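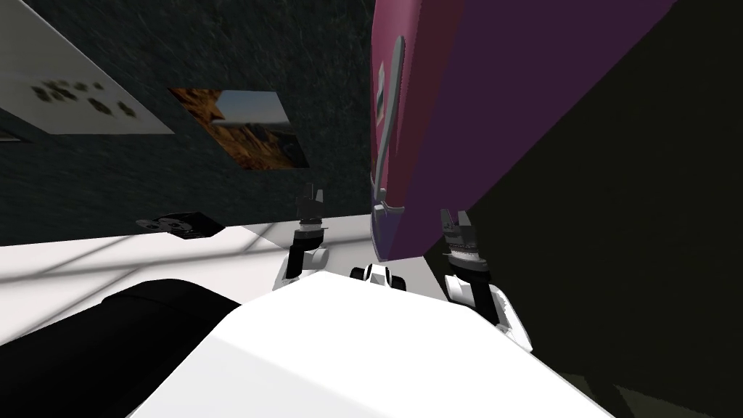
Cindis in simulation, both grippers open under the magenta unit.

Reports > Cindis > June update

So, the fault! We ran the two-arm task 281 times in the simulator, and in 50 runs the left arm froze mid-reach with no error logged.

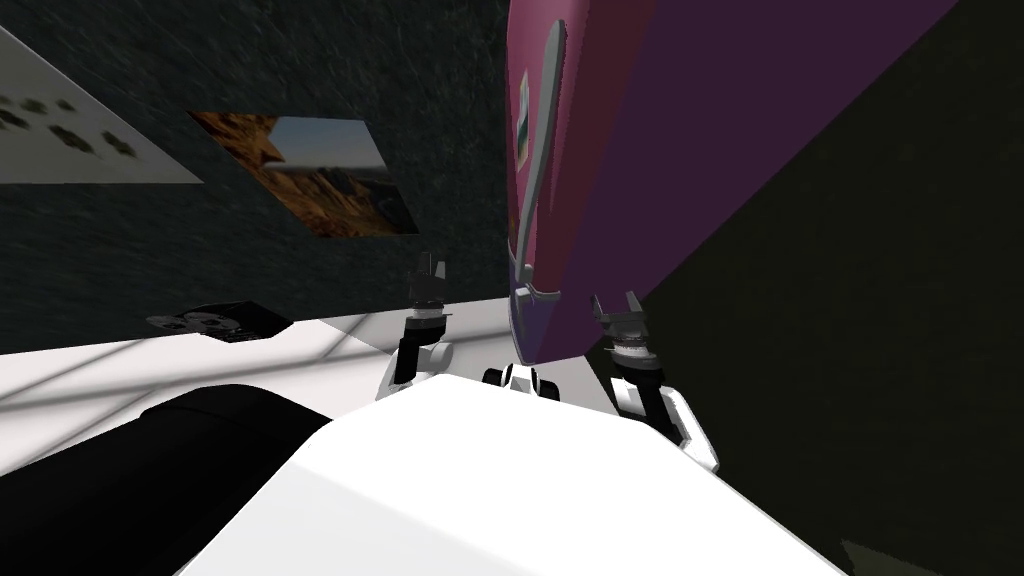 Thulani Du Plessis thinks the stop signal is firing and just never gets written down, and wants no hardware runs until it does.

I agree, so the real arms stay powered off at Branside. I'm adding a log line at every stop

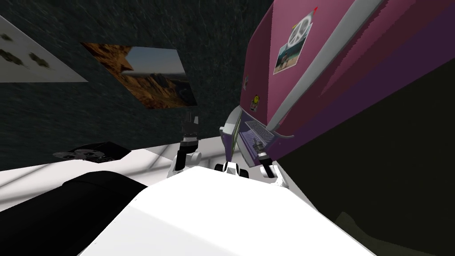

and rerunning the whole batch with it switched on. More in 2 weeks!

Contact: Nives Piras, Branside | Back to top

Related
Cindis: May update
Esta stop-signal notes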